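Wastton Member Forum
Workplace Policy and Benefits > Hours and Scheduling
Topic: Proposed change to shift-swap rules, comment period

Posted by scheduling_office
Members are invited to comment on the draft revision to the shift-swap procedure. The principal changes are as follows.

Swap requests must be entered by both parties no later than 4 p.m. on the Wednesday before the week in question. Requests entered after that time will be treated as leave requests.

A swap may not leave either party with fewer than ten hours between shifts.

Verbal approval by a lead will no longer be accepted as a substitute for the form.

Comments should be confined to the draft. Questions concerning individual pay or discipline should be directed to the office and will be removed from this topic.

Posted by dock4_evenings
I request clarification of the second item. The current handbook requires eight hours between shifts. Was the increase to ten requested by members, or does it originate with management? Employees who rely on a late shift followed by a midday shift, in order to share child care with a spouse, will lose that arrangement under the draft.

Posted by scheduling_office
The ten-hour interval was proposed by the joint working group after review of the October survey. There were 268 responses. Rest between shifts was the concern most often raised in the written comments.

Posted by r_haldane_fan
With respect, 268 responses out of a workforce of 2000 is a thin basis for a rule that applies to everyone. I did not receive the survey, and neither did most of the people on my line. It was sent to company e-mail, which many floor employees open only when they are told to.

Posted by packline_senior
I would take the opposite view. The survey was announced on the notice boards at both entrances for the full time it was open. An employee who chose not to respond can't then object that the response was small. I worked under an eight-hour rule at Stadora for many years. Once the drive, supper and the morning routine are taken out, what remains is five hours of sleep on a good night. I support the ten-hour rule without reservation.

Posted by dock4_evenings
I do not dispute that eight hours is short. My objection is that the draft removes the choice. A swap is voluntary by definition. If two adults agree to it and the shifts are covered, I fail to see what interest the employer has in refusing.

Posted by packline_senior
The employer's interest is that tired people get hurt, and that the rest of us work beside them.

Posted by moderator_2
Members are reminded to address the draft and not one another. The working group has asked that its written reply be posted in full, and it appears in the next entry. Replies remain open.

Posted by working_group
The working group thanks those who have commented so far. We wish to set out the reasoning behind the draft so that further comments may be directed to it.

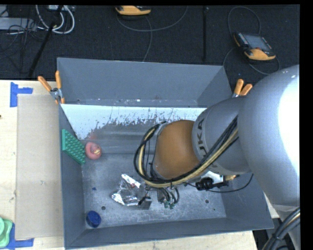 Ngân Tôn
Employee Co-Chair, Joint Working Group on Hours

The present procedure was written when the plant ran two shifts. It now runs three, and the number of swaps has grown well beyond what the old form was meant to handle. Leads have dealt with this by approving swaps in conversation. We make no criticism of them. The result, however, is that the posted schedule is often wrong by midweek, and members have been marked absent for shifts they had properly traded away.

The Wednesday deadline is intended to correct this. The group considered a later deadline and found that the schedule could not then be posted before the weekend. An exception will be made for illness and family emergency, and the wording of that exception is one of the matters on which we would most welcome comment.

On the ten-hour interval, opinion within the group was divided. The majority favored ten hours. A minority favored keeping eight with a limit of one such swap per week. Both positions were recorded in the minutes, which may be read at the office.

The group did not examine attendance points, and nothing in the draft alters them.

Posted by r_haldane_fan
I thank the co-chair for a full reply. I was not aware that a minority position existed. It seems to me a reasonable compromise, and I would ask that it be put to a vote in place of the present draft.

Posted by nutell_transfer
I came to this location from Nutell and can offer a comparison. The procedure there allowed late swaps if a lead signed a paper slip, with one copy to each employee. Disputes were rare. The slip took 60 seconds to fill out. I would urge the group to consider a signed slip for swaps made after Wednesday. Illness and emergency do not account for every legitimate change of plan. A school closes early, or a ride falls through.

Posted by packline_senior
A slip is only as good as the lead who files it. I have seen them in coat pockets in April with February dates on them.

Posted by nutell_transfer
That is a matter of supervision and does not bear on the merits of the form. The same may be said of any record, including an electronic one.

Posted by dock4_evenings
I would support the minority position together with the slip proposed above. I would also ask whether employees with an existing written arrangement will be allowed to keep it for some period after the change takes effect.

Posted by scheduling_office
The draft contains no provision for existing arrangements. The question has been forwarded to Hạnh Lý, who is preparing the summary of comments for the working group. Members with a written arrangement are asked to send her a copy by way of the office.

Posted by second_shift_lead
As a lead, I wish to note that the third item will be welcomed by most of us. I am asked for verbal approval in the parking lot, in the lunch line and once at the dentist. I can't remember all of them, and I am then held responsible for the ones I forget. I take no position on ten hours or eight.

Posted by r_haldane_fan
Will the final text be translated before it is posted? The last handbook change was available only in English for several weeks, and questions about it were still coming up long afterward.

Posted by scheduling_office
Translation has been requested. A date will be posted in this topic when it is known.

Posted by moderator_2
The comment period has been extended by one week at the request of several members on third shift. Duplicate posts have been merged. Comments left on paper in the box outside the office will be given equal weight with those posted in this topic.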